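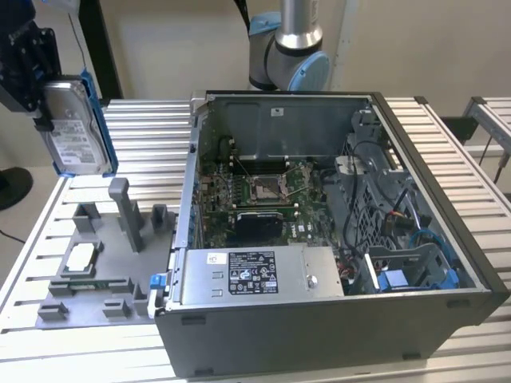 Drive in its blue caddy, held over the fixture plate. Open tower to the right.

To: Stultesis list
Date: January 25, 2023
Subject: Re: grasp check on drive removal

Quick one between runs, sorry.

> In the October note you gave 1,109 good grasps out of
> 1,356. Is that with the wrist force check switched on, or
> vision only? We can't get near it at Cleltholm with
> vision only.

With the force check. Vision only was well down on that, same as you by the sound of it. Should of said so in the note.

Method is dull. Close on the caddy, small tug, read the wrist, compare with the stored curve for that model. If it's off, let go and shift the grip up to 3 mm, try again. Curve comes from 300 hand guided pulls, but I reran the fit with 100 and the threshold hardly moved, so start there.

Not covered: caddies with a broken latch. Those go down as failures whatever the gripper did, which is a bit harsh on the method. Coman planner unchanged throughout, only the check differs.

Logs are in the Citosness folder, the column called "tug" is in newtons, ignore teh header. Can you send me your vision only numbers split by model?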